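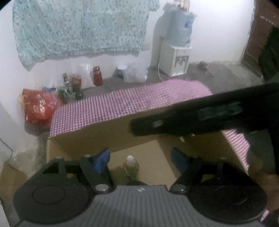 1/11
Zlata Bilyk, notes from the Pastura data work. I promised in July that I will write how we collect the packing examples, and now I have some quiet time in the evening. It is a long thread, please be patient with me.

2/11
The task has one sentence: take small household items and put them in an open cardboard box, then take them out again. One person, one gripper in each hand. The model will see what the gripper cameras see, so we care very much about what is inside that view and less about how the person looks while doing it.

3/11
Our count this morning is 2,436 accepted episodes. An episode is one item, from the first reach until the fingers let go and move away. We used to record the whole box as one long episode, and cutting it later was terrible work. Now the operator says "next" and presses the marker, and Lonimik (our small labeling tool) makes the cut at that place.

4/11
About the items. I choose them by how they behave between two flat pads. Round glass with a smooth side is difficult. A roll of tape is easy if you take it by the edge, and very annoying if it lies flat and you try to take it from both outer sides, since it is wider than it looks. A dropper bottle wants to turn. A jar with a wide lid is fine from above, but the beginner always squeezes the lid and the body together.
I keep a written list of the allowed grasps for each item, and the operator reads it before the session. If you find a better grasp, please use it, but tell me after, so that I can add it to the list.

5/11
Inside the box it is harder than outside. The walls come close to the fingers, and the item you want is often lying partly on another one.
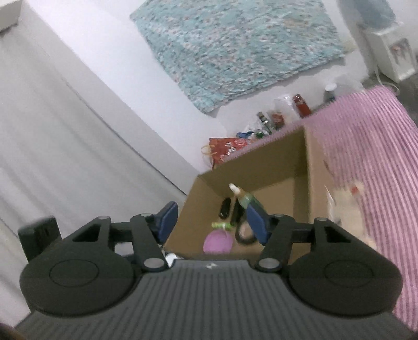
When this happens we have a rule. First you move the upper item, and this movement is its own episode with the label "clear". Only then you go for the second item. In the first weeks people pulled the lower item out from under the bottle because it is faster, and a human can feel when it is going wrong. The model can't feel it. Hadgu, our first trained policy, learned this pulling very well, and it knocked over everything.

6/11
Speed. I ask for slower than natural, but without stopping. If you wait with the fingers open above the item, the model learns to wait too. We had 6 sessions from one very careful operator and every reach had a pause of a second before closing. I was sorry to remove them, she worked so hard.
Fast turning of the wrist is the other problem. The picture becomes soft and the tracking can jump. I check this by eye for each session, at the beginning, in the middle and at the end.

7/11
Reset between episodes. Please do not make it nice! Everybody wants to put the items in a straight line, with labels to the front. I am the same at home. But then the model knows only straight lines. My instruction now is: put the item down with the other hand, look at a different place, and leave it as it landed. If it rolls under the edge of the cloth, you may bring it back. 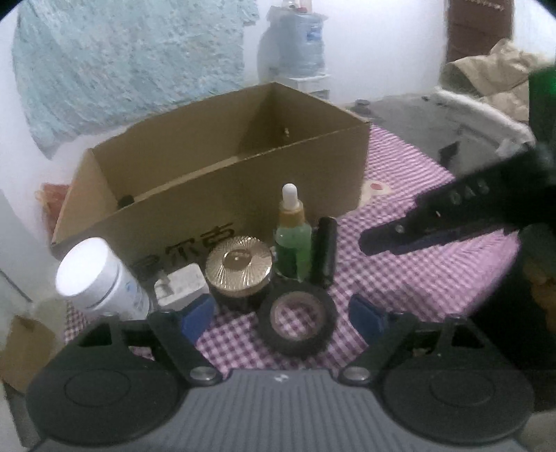

8/11
Two grippers at the same time. At the beginning I thought we will use the second one only to hold the box. In practice people use it to stop a bottle from rolling, or to turn a small thing so that the first one can take it. I decided to keep these examples, with a separate label "assist". There are still too few of them. Filton, the newer policy, was trained without them and it sometimes leaves the second arm in the way.

9/11
What we reject:
- the pads close on two items together
- the item is dropped from more than a hand's height
- fingers of the operator touch the item while the episode is running
- the tracking is lost, even for a short moment
A missed grasp that is corrected in the same movement, we keep. I had a long discussion about this one with a colleague and I am still not fully sure. My feeling is that the correction is useful to learn. If you have tried both ways, I would like very much to read your numbers.

10/11
Place. We change the place after every 3 sessions: floor, low table, higher table, other room, other cloth. We do not clean the background before we start. Bags and bottles along the wall can stay where people keep them. The light I would like to vary more, but most operators are free at the same hours, so we have a lot of afternoon and almost nothing at 7 in the morning.

11/11
Next I will write about the labels, because "put in" and "drop in" are mixed in the older sessions and I am now going through them by hand. If you do a similar collection and you have a good word for "pushed it against the wall of the box until it stood up", please tell me. We have this movement many times and now it is written in four different ways.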